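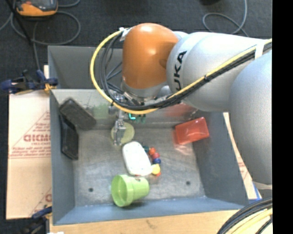 机械臂料箱分拣工作站设备采购与经费规划报告

课程项目报告(设备规划部分)
项目代号:Owen

1 任务范围

本组负责Owen工作站第二阶段的设备清单、采购方案和经费分配。第一阶段遗留的硬件包括KUKA机械臂本体及控制柜、金属夹爪和灰色金属料箱,均计为已有资产,不占用本阶段预算。算法部分由另一组单独成文,本文仅在影响选型时引用其要求。

本阶段可支配经费为2802欧元,须在学期结束前完成下单和到货验收。超出部分不予追加,未使用部分退回实验室公共账户。

2 现有配置与问题

工作站以料箱为取放区域,箱内放置形状和表面差异较大的日用物品:侧放的浅绿色塑料杯、圆角的白色长形容器、彩色珠串、半透明红色矩形容器、黑色矩形物体等。物品在箱内的位置不作固定,部分物品靠壁倾斜。夹爪的指部较窄,可以伸入箱底附近。

结合试运行记录,与采购有关的问题归纳如下。

2.1 线缆走向
黄色线缆与黑色线束从腕部下方绕过,再沿臂体斜向上行,靠扎带、胶带和绑带分段固定。线缆在橙色关节左侧形成较大的弧圈。腕部转角接近限位时,弧圈与箱壁的间隙不足,目前只能在程序中限制第六轴行程,可用姿态随之减少。

2.2 料箱定位
料箱左侧用夹钳固定。更换料箱后须重新标定箱体坐标系,每次耗时较长,且重复性取决于操作者。现有夹钳适合临时实验,不适合作为长期定位基准。

2.3 箱壁反光
料箱后壁较亮,会映出红色和绿色的模糊反光;红色半透明容器旁的箱底也有淡红色反光。第一阶段的分割结果中,有一部分误检出现在箱壁区域。算法组要求优先从硬件侧降低反光,再考虑重新训练。

2.4 夹爪指部
现有指部为金属材质,对珠串和塑料杯的夹持参数难以兼顾。指部更换须拆卸支架,无快换接口。

3 需求分级

各项需求按对实验进度的影响分为三级。

A级(缺少则第二阶段无法开展):腕部线缆管理套件、料箱定位底座。
B级(影响数据质量):漫反射照明、箱壁哑光内衬、柔性指套。
C级(可推迟):夹爪快换接口、备用料箱、测试物品补充。

分级由全组讨论确定。快换接口最初列为B级,核算后发现单项费用占总经费比例过高,且第二阶段只使用一种夹爪,故降为C级。

4 供应商比较

向Drarau、Zikeo和Kellon三家供应商发出询价,询价单统一注明法兰型号、线缆外径范围、料箱外形尺寸和交付地址。三家均在9月内回复。

Drarau:可提供完整的线缆管理套件,包括旋转支架、软管、夹块和应力释放件。报价包含运费。安装图纸齐全,支架孔位与现有臂体一致,不需另行加工。

Zikeo:线缆管理套件单价较低,但不含旋转支架,须自行加工转接板。照明产品规格较全,可提供带漫射板的条形灯和配套电源,调光接口与现有控制柜的输出兼容。

Kellon:以型材和定位件为主,可按图加工料箱底座,含定位销和快速压紧件。柔性指套可单独采购,材料硬度有两种可选。交期在三家中最长。

比较时未采用单一供应商方案。Drarau不提供定位底座,Kellon的照明产品尺寸过大,会占用机械臂从右侧进入料箱的空间。分开采购增加了一次运费,但总价仍低于由任何一家代购其余部件的报价。

5 经费分配

以下金额单位为欧元,均含税和运费。

线缆管理套件(Drarau):1032
料箱定位底座(Kellon):640
漫反射照明及电源(Zikeo):485
柔性指套,5副(Kellon):175
箱壁哑光内衬材料:90
线缆、接头、扎带等耗材:100
合计:2522
预留:280
经费总额:2802

预留金额接近总额的十分之一,用于运输损坏、接头规格不符和底座返工。柔性指套按消耗品处理,采购5副,其中2副用于硬度对比,3副用于正式实验和更换。

线缆管理套件占比最高。曾评估以自制支架代替,材料费可压低到200以内,但加工需占用机加车间排期,且自制件未经疲劳测试。线缆在腕部断裂会导致整站停机,因此保留成品方案。

6 采购与安装计划

第一批:线缆管理套件与照明。两项交期相近,且安装互不依赖。套件安装需断电并拆除现有扎带和绑带,预留一个完整工作日,安装后重新测定第六轴的允许行程。

第二批:定位底座与柔性指套。下单前须复核料箱外形尺寸,特别是侧壁倾角。第一次测量只记录了上口尺寸,底部尺寸由图纸推得,与实物存在偏差,Kellon据此退回过一版加工图。

第三批:内衬与耗材。从本地渠道购买,不单独询价。内衬先在一个料箱内试贴,对比贴前和贴后的误检数量,再决定是否扩展到相邻料箱。

底座到货前,料箱继续以夹钳固定,每次实验前执行一次标定检查。

7 验收条件

线缆管理套件:在限定工作空间内以最大速度往返运行,线束不得接触箱壁,软管无可见磨损,第六轴行程不小于改装前。
定位底座:同一料箱取下并放回10次,箱角位置偏差不超过0.5毫米。
照明:箱底四角与中心的照度差不超过20%,且无直射光进入相机视场。
柔性指套:对杯类、珠串和硬质容器各完成30次抓取,指套不脱落、不开裂。
内衬:箱壁区域误检数量较改装前减少一半以上。

未通过验收的项目先与供应商协商更换,协商期间的替代费用从预留金额中支出。

8 风险与待定事项

Kellon交期较长。底座若延迟到货,重复定位实验将后移,抓取实验可照常进行。

旋转支架会增加腕部附近的外形尺寸,机械臂深入箱角时可能与箱壁干涉。仿真模型已加入支架外形,靠近后壁两角的位置尚未全部检查。检查结果若不理想,考虑将支架安装角度改为斜向,所需转接件的费用从预留金额中支出。

照明安装位置有两种备选:料箱后方立柱或顶部横梁。立柱方案便于调整,但底座须避开地面线缆;横梁方案不占地面,拆装较费时。报价对两种方案相同,安装位置在到货后经现场测试确定。

快换接口的询价结果已存入项目文件夹,供下一阶段使用,报价有效期届满后须重新询价。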